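Giving up on cut flowers
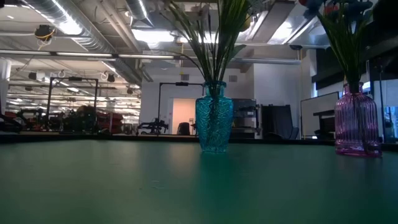
I stopped buying cut flowers in July. I had been getting a bunch every week from the shop near the train station, usually for $14, and they rarely lasted until the next one. Over a year that comes to more than I pay for home internet. Fake plants in glass were the obvious swap, and a turquoise vase with an embossed pattern does most of the work anyway, as you can see the colour from across a room and the stems hardly matter. I still felt a bit cheap about it for the first month.

The real reason was the garden. We have 600 square metres here and I was paying for flowers while the back half grew kikuyu. Kirsten McIntyre from up the road gave me a tray of everlasting daisy seedlings and told me to stop watering them so much. I lost the first lot. The second lot went in along the fence, where the soil is worse, and they did fine.

So far the daisies, the kangaroo paw and one grevillea have earned their place. The lavender has not. I planted it too close to the downpipe and half of it rotted. I'll move what's left in autumn.

Mum is 83 and thinks a house without fresh flowers looks like nobody lives in it. She brought a bunch of stocks last time she came and I put them in the laundry sink overnight and forgot about them. They smelled great, I'll give her that.

If the daisies keep going I'll try drying some. Harvey Melnyk hangs his upside down in the shed with the door shut and says to pick them before they open fully. I have string and a shed, so I'll start there. Next job is the edging, which I have been putting off.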